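We use cookies to remember your settings and count visits. Accept | Manage

Lab Notes / Robot Learning
4 min read

The sandwich table is up to 1217

March 15, 2024

If you've walked past the back bench at Drondness lately and smelled toasted bun, sorry, and also hooray! The sandwich task is finally moving. We closed out the week with 1217 accepted demonstrations, and for the first time since we set the table up I think the numbers and the quality are going in the same direction.

For readers who joined us recently: a person drives the two arms through the whole job, from the first bun half to the last, and we record every joint and every camera while they do it. The policy (we're calling this one Akotlow, after much arguing) learns from those recordings. It never sees a recipe. All it gets is people doing the thing, over and over, with small differences each time, and the small differences are where the good stuff is.

We had a lot of trouble early on with food lying flat. A slice of tomato on a smooth table is a horrible thing to grab with two stiff fingers, and our drivers were spending half of each episode chasing it. So Rekha Chauhan redid the stations. Tomato and buns and sausage now stand on edge in clear holders, two on each side of the tray, and the gripper can come straight in and pinch. The shredded cabbage and lettuce stay in an open container at the top end of the tray, and they're still the hardest pick by a mile. Shreds never come up the same way twice, which is exactly why we want so many examples of them.
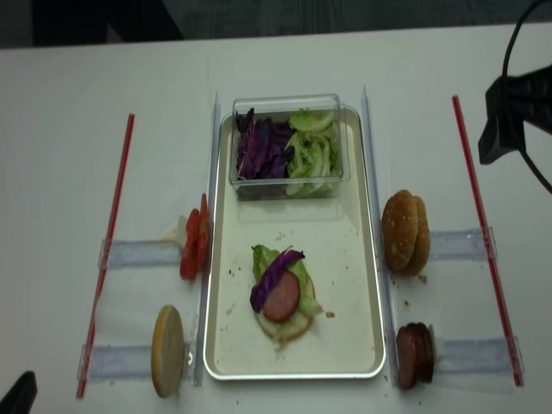

Satish Bhardwaj wrote back after the last issue to argue that the cabbage should be dropped from the task altogether until the rest is solid, because one bad grab of shreds can spoil an otherwise clean episode and we then throw away four good picks with it. He'd rather see the sandwich split into short pieces, each recorded and scored separately.

It's a fair point, and we went back and forth on it over lunch. Where we landed: full episodes stay, but we now mark the start and end of every pick inside them. If the cabbage goes badly, the bun and tomato parts can still be used for training on their own. Trilok Pathak wrote the marking tool in two evenings and it's lovely to use, just one foot pedal. We ran it over the reject pile and got usable pieces out of 39 episodes we'd written off. Thirty-nine! I was so pleased I told my mother, who asked why the robot couldn't make something with cheese.

A few things we've changed in how we collect, for anyone running a similar table:

- Drivers swap after 16 episodes. Past that the motions get fast and samey, and you can see it in the data.
- Mistakes stay in if the driver recovers. A slice that slips and gets picked up again is worth more to us than a perfect run.
- Holders get nudged a little between episodes, never by a fixed amount.
- Crumbs are left alone until the end of a block. The policy had better get used to crumbs.

The wrist cameras deserve a mention too. Babita Bhatia has been going through their footage all week, and she's convinced the last few inches before a pinch matter more than anything the fixed camera picks up. Seen from the wrist, the fingers themselves hide a good part of what they're reaching for, and the learner has to cope with that just as the drivers do.

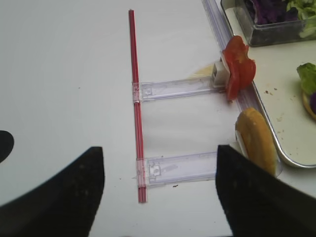
Wrist camera at the stations, with tomato and bun standing on edge and the tray behind.

Next up is a second round of holder positions, and then a first proper training run on everything we've got. We want to start it at 1295 episodes, so that's 78 to go. Annelore Stüber has the sign-up sheet for driving slots and would love a few left-handers, as our current drivers all favor the same arm for the sausage and it shows. No experience needed. You'll be clumsy for the first few and that's fine, we keep those too.

Results from the training run should make it into the June issue, cabbage included.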